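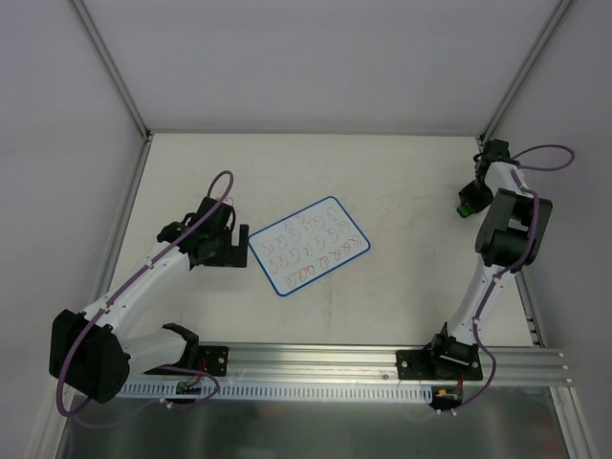

Segundo Siham Ghoneim, uma loja que não escreve o preço na etiqueta está a cobrar pela cara do freguês, e quem acha isso exagero nunca comprou tecido em Clistow.

Início | Artigos | Comércio | Glossário | Procurar

Preço fixo (comércio a retalho)

Chama-se preço fixo à prática de vender cada artigo por um valor marcado à vista, igual para todos os clientes. Hoje parece a coisa mais banal do mundo, eu sei, mas durante séculos comprar um par de meias era uma pequena batalha (a minha avó ainda as travava, e ganhava quase sempre!).

Origem

Antes da etiqueta, o caixeiro sabia de cor o preço mínimo de cada peça e tentava ficar o mais longe possível dele. Muitas casas usavam um código de letras escrito no avesso do tecido, com uma palavra de dez letras em que cada uma valia um algarismo. Adoro estes códigos e passei um mês de janeiro inteiro a decifrar os da casa Belkadi, que abriu em Clistow em 1851 com 16 empregados ao balcão. O livro de stock tem 161 páginas e a palavra-chave muda a meio, o que me custou umas boas noites de sono.

A Belkadi passou ao preço marcado quando a clientela cresceu e já não dava para ter um vendedor experiente em cada balcão. Um aprendiz que só precisa de ler a etiqueta forma-se depressa, e o dono dorme mais descansado. Os clientes antigos é que não gostaram nada, e há uma carta deliciosa de uma senhora a queixar-se de que lhe tinham tirado o passeio da tarde.

Efeitos nas lojas

Com o preço à vista vieram também os saldos como os conhecemos, porque só se pode riscar um valor que esteja escrito. Vieram as trocas, as montras com preços e, mais tarde, o livre-serviço. Radwa Samir defende que a etiqueta pesou mais do que a caixa registadora; Cengiz Polat põe as duas a par. Eu inclino-me para a Radwa, mas confesso que mudo de ideias de vez em quando.

Onde ainda se regateia

O regateio continua vivo nas feiras, nos antiquários, nos carros usados e nos móveis de exposição. No mercado de Parkness, a regra de cortesia é parar à terceira proposta: quem passa das 3 compra ou vai-se embora.

Ver também: saldos; montra; livre-serviço; marca-preços

Última atualização: 18 jan. 2025

Contacto | © Ronitis | Voltar ao topo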